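My kitchen corner in the new flat is very small, and I wanted it to make me happy when I stand there in the morning. So in August I started to look at patterns. I ordered 2 rolls from Mornell, I looked at them for one week, and I sent them back. They were too gray for me.

Then I fell in love with blue. A real sky blue, with thin white lines going crooked over it, and flowers made only from circles. The white flowers and the yellow flowers both have dark circles under them, like a shadow. My friend Huệ Nông said it will be too much for the eyes. I said, let us see it on more than one wall first.

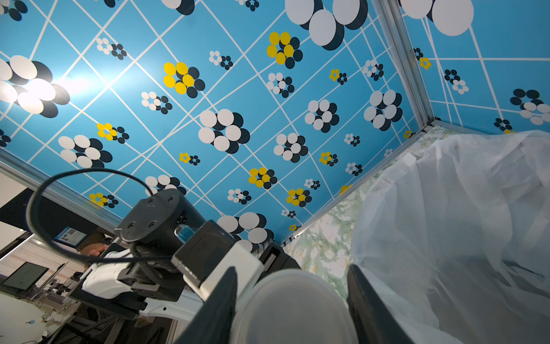
Blue overhead and blue on the side. The sizes of the flowers are all mixed.

I did not expect to like it overhead, but I do! The big flowers need some distance, and when you look up you have it. The small ones fill the space between them and you notice them later. If you hang such a paper at home, please start from the corner and check the lines two times. My first test piece at home was wrong by 45 millimeters and I had to take it off again while the paste was still soft. I was a little bit angry with myself.

The second question was the table. With a wall like this I would normally choose plain white. Huệ wanted marble, and we discussed it for a long time over tea. The marble pattern with green and yellow in it was her idea, and I must admit the yellow goes very well with the yellow flowers.
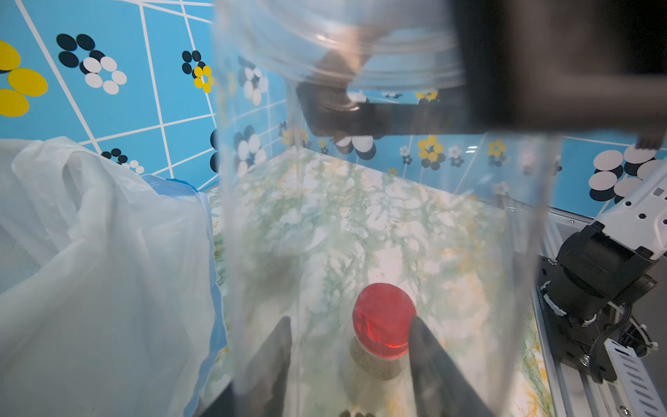 Clear plastic container, and a jar with a red lid seen through it.

I also changed my opinion about clear containers. Before, I kept everything in tins, and I never knew what was inside without opening. Clear ones let the pattern come through, so the corner does not feel so full. For color I would add only red, and only on the lids. One small red lid is enough to wake up all this blue.

For the waste I am still thinking. A bin with a clear bag over it is practical, and it does not fight with the wallpaper as my old green bag does.

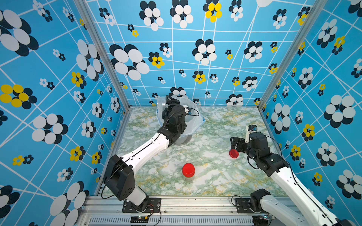 My plan now is to paper three sides and leave the fourth one open, so that light can come in. I have calculated around 137 for the paper and the paste together, and the table cover is extra. I will write again when the paste is dry.

Comments

Yamuna Bhat
I like the yellow flowers the most. Did you look at the paper in evening light also? My blue wall becomes quite dark after six.

Huệ Nông
I still say it is too much for the eyes, but the marble was right :)

Tôn
Which paste do you use for the ceiling? Mine came down at one end.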